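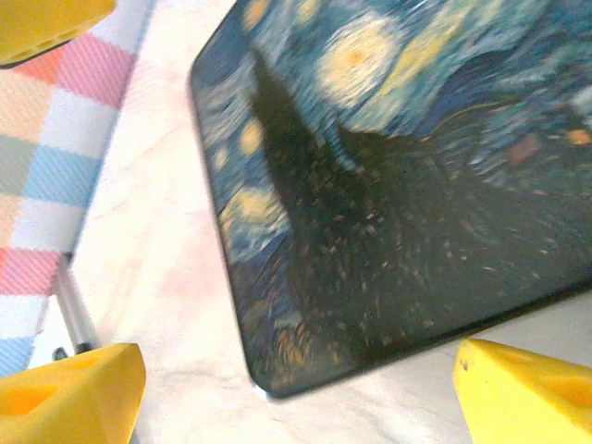 I gave up on learning to paint in December and went back in the spring. The evening class at Rundareck costs 30 dollars a session, paints included, and runs for 60 minutes. Daryna Kushnir teaches it. She had us mix nothing but blues for the first three weeks.
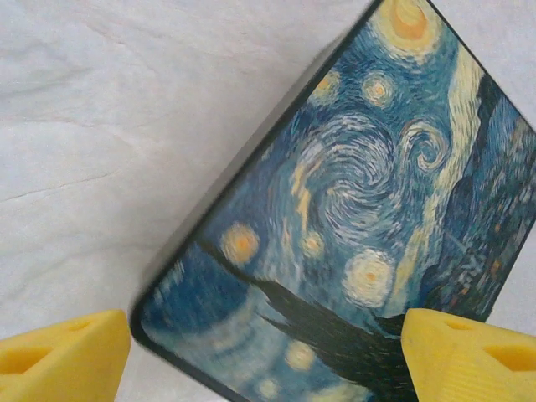

My skies still come out flat. She says to leave the strokes alone once they are down, and I keep going back over them. Next week we start on trees, and I need to buy a smaller brush before then.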